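The letter that started it ran to a page and a half, and Andri Imhof still keeps a copy folded in her coat. She wrote it at 16, after the council in Lirkanau turned down the girls' team at her school for evening time on the town's only lit field. The boys had four nights a week. The girls had Saturdays, if it didn't rain.

She asked her classmates to sign. Then she asked their mothers, and the bus drivers, and the women who worked the early shift at the Mulance cannery. By February she had 3,011 names, in a town where 612 people had voted in the last council election!

"I thought we'd get 100," she says, laughing. "I'd only bought one pen."

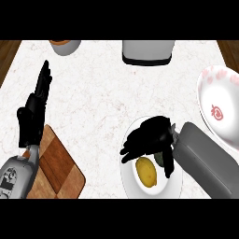 The council gave way on the field, and Imhof could have stopped there. She went looking for the next thing instead. It was pay for summer coaches, and the women were earning 64 cents for every dollar the men took home - same hours, same whistles, same muddy shoes. She spent most of a year going to meetings about it, and at the end of it the pay scales matched.

What makes her such a joy to listen to is how much she loves the dull parts. She'll talk budget lines with anyone who sits down next to her. Her group, Mabaso, now trains teenage girls to read a public spending report and speak up at a hearing, and the practice sessions are loud, funny and very well fed.

The newest chapter is in Flondholm, a ferry ride up the coast, where eleven girls want a rowing club of their own. They've already written their letter. Imhof read it on the boat over and changed one comma.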